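Fosier、手持ち型グリッパー「Femitz」の保守手順を全面改訂 指先パッド交換と始業点検を現場で完結

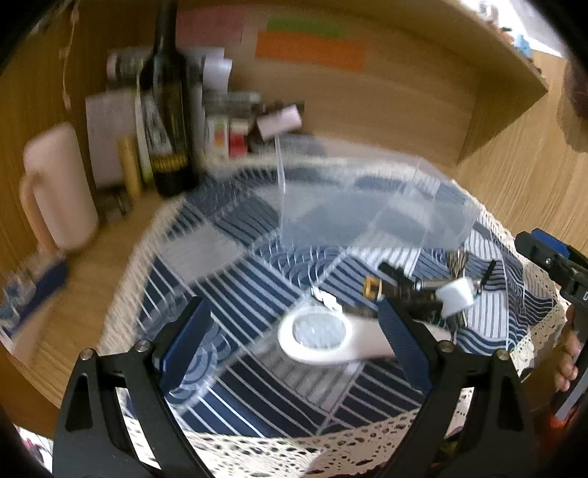 報道関係各位
2024/12/9
Fosier

Fosierは、手持ち型2指グリッパー「Femitz」の保守手順書を改訂し、本日より既存ユーザー向けに配布を開始しました。改訂は7月の初版以来。対象は同機を使用するすべての拠点で、費用はかかりません。

今回の改訂の中心は、指先パッドの交換、指の平行出し、始業点検の三つです。従来は本体ごと返送いただいていたパッド交換を、お手元で行えるようにしました。部品の送付先登録がまだの拠点は、末尾の窓口までご連絡ください。

■改訂の背景

Femitzは作業者が手に持って使う機器です。固定式のセルとちがい、置き場所も対象物も一日のうちに何度も変わる。台所の棚の前、布を敷いた机、透明な箱をかぶせた作業面。パッドの汚れ方も減り方も拠点ごとにばらばらで、初版に書いた「月次で清掃」では実情に合いませんでした。

とくにお問い合わせが多かったのが薄い小物です。鍵、タグ、柄の短いルーペなど。指の左右にわずかなずれがあると、厚みのある物は問題なくつかめても、薄い物だけ逃げます。把持力を上げて対処している拠点が複数ありましたが、この方法ではパッドの片減りが進みます。改訂版では把持力の調整を手順の最後に移し、先に平行出しを行うこととしました。

■主な変更点

1. パッド交換

交換の目安を開閉回数で示しました。1000回で目視点検、角の丸みや表面のてかりがあれば交換。左右は必ず同時に替えます。片側だけの交換は不可。

古いパッドをはがした後の糊残りは、付属の樹脂へらで取り除いてください。金属のへらは使わないでください。指の内面に傷がつくと、新しいパッドが浮く原因になります。脱脂をして、根元側から先端に向かって貼り、圧着後は30分置く、としていた初版の記載は「6時間以上置く」に改めました。終業時に貼って翌朝使う運用を推奨します。

2. 指の固定ねじ

増し締めの順序を図で追加。根元側、先端側の順に仮締めし、左右の先端を軽く閉じた状態で本締めします。一本ずつ最後まで締め切ると指が傾きます。ここは初版の説明が足りず、ご迷惑をおかけしました。

ねじが緩む拠点では、締め付けよりも先にねじ穴の清掃を確認してください。布の繊維くずが噛んでいた例があります。レースや編み地の縁がある布の上で使う場合は、指先が引っかかっていないかも見てください。

3. 平行出し

専用治具は不要になりました。付属の基準板を指の間にはさみ、ゆっくり閉じて、上下どちらかに隙間が残らないかを見ます。隙間があれば固定ねじを戻して最初からやり直し。三度やり直しても合わないときは指そのものの曲がりが疑われるため、使用を止めてご連絡ください。

4. 始業点検

点検項目を整理し、紙一枚にまとめました。電源を入れる前に行う項目と、入れた後の項目を分けてあります。

電源前：パッドの浮き、欠け、汚れ。ねじの緩み。可動部への糸くずの付着。ケーブルのよじれ。
電源後：全開から全閉までの動き。途中の引っかかり、異音。基準板をはさんでの保持。

記録は良・否の二択にしています。初版にあった「やや不良」の欄はなくしました。迷ったら否。

5. 透明カバー越しの作業

アクリルなどの透明な箱やカバーの近くで使う場合の注意を新設しました。照明の映り込みで指先の位置を読み違えやすく、カバーの縁に指をぶつける例が報告されています。ぶつけた後は、見た目に異常がなくても平行出しからやり直してください。照明の角度を変えるだけで読み違えが減った拠点もあります。

■試行の結果

改訂版は配布に先立ち、Muvinmontの作業拠点で試行しました。期間中の点検記録は1655件。返送による修理は2件で、いずれも指の曲がりによるものでした。パッドに関する返送はありませんでした。

あわせて、手順書の読みにくい箇所を試行の担当者から集め、図の差し替えと用語の統一をを行っています。「爪」「フィンガー」「指」が混在していたものは「指」に統一しました。

■コメント

Fosier 保守技術担当 Grigoris Margaritis
「初版は机の上で書いた手順書でした。現場に持っていくと、へらが見つからない、基準板がどこかへ行く、図の向きが手元と逆。そういう話ばかり聞いて帰ってきました。改訂版は片手に機器を持ったまま読めるように、一工程を一ページに収めています。字は大きくしました。まだ直すところはあると思いますので、書き込みをした手順書をそのまま送っていただけると助かります」

■交換部品の供給

交換用パッド、固定ねじ、基準板、樹脂へらをまとめた保守キットの供給を、Maksymivを通じて開始します。既存ユーザーには初回分を無償でお送りします。二回目以降は通常の部品注文と同じ扱いです。

パッドは個包装のまま、直射日光を避けて保管してください。開封後に使い残した分の保管は保証の対象外となります。

■旧版の取り扱い

初版の手順書は破棄をお願いします。とくに掲示用に拡大印刷した点検表は貼り替えを忘れがちですので、棚や壁に残っていないかご確認下さい。初版の手順で交換済みのパッドは、浮きがなければそのまま使用して問題ありません。次回の点検から新しい基準で見てください。

手順書の版は表紙の右下に記載しています。記載のないものは初版です。

■今後の予定

平行出しの手順は文章と図だけでは伝わりにくいとの声があり、動画を準備中です。公開時期は決まり次第お知らせします。充電部と握り部の保守については今回の改訂に含まれていません。従来どおり本体の返送でうけたまわります。

■製品について

Femitzは、作業者が片手で持って操作する2指平行グリッパーです。向かい合う指の内面に交換式のパッドを備え、卓上の小物から日用品までの把持作業に用いられています。

■本件に関するお問い合わせ

Fosier 保守窓口
お問い合わせの際は、本体番号とお手元の手順書の版をお知らせください。写真を添付いただく場合は、指を全閉にした状態で正面と側面から一枚ずつお願いします。

以上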